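Ground Station Setup: Preparing for a First Pass

February 2021 — Lornlow documentation team

Complete these steps before your cubesat leaves the Tarigan integration site. You will need the station account sent with your Vanberg radio.

1. Log in to the station console and open Passes.
2. Paste in the two-line elements from your launch provider. Pre-launch elements are estimates — replace them once tracked ones are published.
3. Set the minimum elevation to 2 degrees.
4. Enter your downlink frequency and choose Save.

Note: Changing the frequency clears any passes already scheduled. 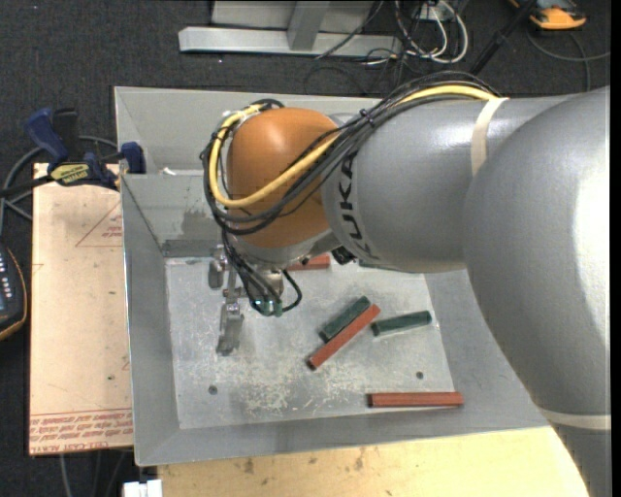
5. Open Recording and set the file limit to 2000 MB. The console starts a new file when the limit is reached.
6. Run the antenna test. The azimuth readout should go to 228 and stop. If it stops early, check the rotator cable and run the test again.

Caution: Keep people clear of the mast during the test. The antenna moves without warning.

7. Choose Arm. If the console shows error 106, the station clock is not synced.

Filed under: Smallsat Operations, Ground Segment

Related
Reading your first beacon
Drinedus rideshare checklist
Station clock and time sync
Release notes, July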